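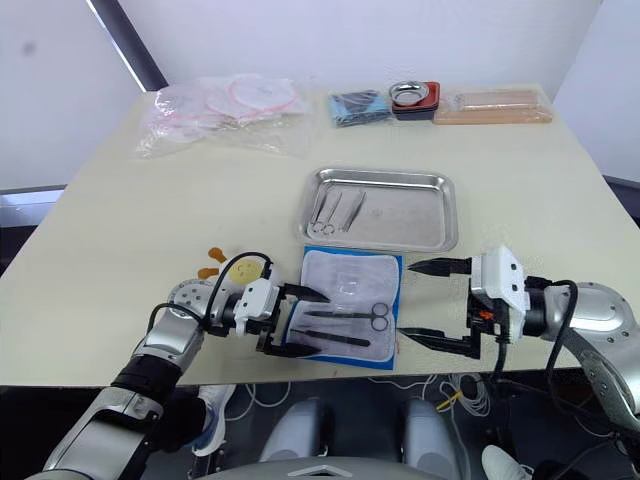

Neues von der Kleinkunstbühne Hutstead

Der Dialekt bleibt draußen, hat der Sender gesagt. Also hat Olumide Onuoha seine Nummer über den Parkscheinautomaten am Bahnhof Dritdale auf Hochdeutsch umgeschrieben, und seither lacht darüber kein Mensch mehr, er selbst eingeschlossen. Wir haben die neue Fassung am vorletzten Dienstag im kleinen Saal gehört. Der Automat sprach darin wie ein Nachrichtensprecher, der eine Parkgebühr verliest. Im Publikum saßen 17 Leute, und eine Dame in der zweiten Reihe hat sich hinterher erkundigt, wann denn der lustige Teil komme.

Das Soloprogramm heißt inzwischen »Bitte passend zahlen« und hat am 21.11.24 bei uns Premiere. Onuoha spielt es in beiden Sprachen: vor der Pause so, wie der Sender es gern hätte, nach der Pause so, wie seine Tante es erzählen würde. Wer nur die zweite Hälfte sehen will, zahlt trotzdem den vollen Preis. Das haben wir lange diskutiert und dann zu unseren Gunsten entschieden.

Die Vorgeschichte für alle, die im April nicht dabei waren: Damals stand Onuoha noch als halbes Duo auf der Bühne, unter dem Namen Chávez & Sohn. Chávez war der Hund. Das Duo hat sich in gegenseitigem Einvernehmen getrennt, der Hund lebt jetzt auf dem Land und gibt keine Interviews. Geblieben ist die Szene mit der leeren Leine, und die ist besser als je zuvor. Sie dauert gut vier Minuten, es wird kein Wort gesprochen, und bei der Probe ist unser Tontechniker vor Lachen an den falschen Regler gekommen. Der Brummton bleibt vielleicht drin.

Weniger überzeugt hat uns das Lied über die Steuererklärung. Es hat elf Strophen, von denen sich neun reimen. Onuoha hängt daran wie andere Leute an einem Sofa, das nicht durch die Tür passt. Wir haben angeboten, die Strophen vier bis acht als Zugabe auszulagern, und er will darüber nachdenken. Bringen Sie im Zweifel ein Kissen mit, unsere Stühle sind aus der Zeit, als Kabarett noch wehtun sollte.

Am Klavier sitzt das Duo Evov, das trotz des Namens derzeit aus einer einzigen Person besteht. Duos haben es in diesem Herbst nicht leicht.

Zum Praktischen. Der große Saal hat 217 Plätze, davon zwei hinter der Säule. Die Säulenplätze gibt es zum halben Preis und mit einem Freigetränk, man hört dort ausgezeichnet. Einlass ist um 19 Uhr, Beginn um 20 Uhr, und wer zu spät kommt, wird von der Bühne aus begrüßt. Karten gibt es an der Abendkasse oder telefonisch unter der Durchwahl 1235, vormittags, wenn jemand abhebt. Der Anrufbeantworter nimmt ebenfalls Reservierungen entgegen, spricht aber nur Dialekt.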